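Folding cell, left arm — finger pads and wrist calibration
26 July 2024

Third pad swap since March. I don't believe it's the pads.

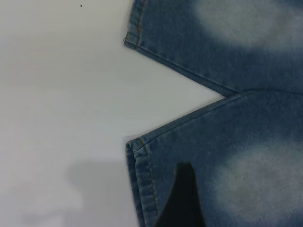
The Natix sheet says they're good for 400 hours. The last pair had 257 on the counter when the hem pinch started slipping, and the pair before that had 198. Everybody reads that as bad rubber. Could be. But the worn patch was on the outer corner both times, and a pad closing square shouldn't wear on its corner.

Put the dial on the finger mount. One screw moved under very little torque, no threadlocker on it that I could find. Cleaned it, blue threadlocker, tightened, marked with paint pen. Should have checked that in March before blaming Mallport for the batch.

Reran wrist calibration afterward. Skivement reports "pass", same as it did with the loose screw, so I give that word no weight. Saved the raw residuals in the Cirillo folder, next to the old ones. Please don't overwrite them.

Denim test, both hems, 21 cycles: no slips. Too few to mean anything. The last pads looked fine on day one too.

To do: recheck the paint mark Monday, order one spare pair (one, not a box), and leave grip force where it is. Turning it up only hides the problem.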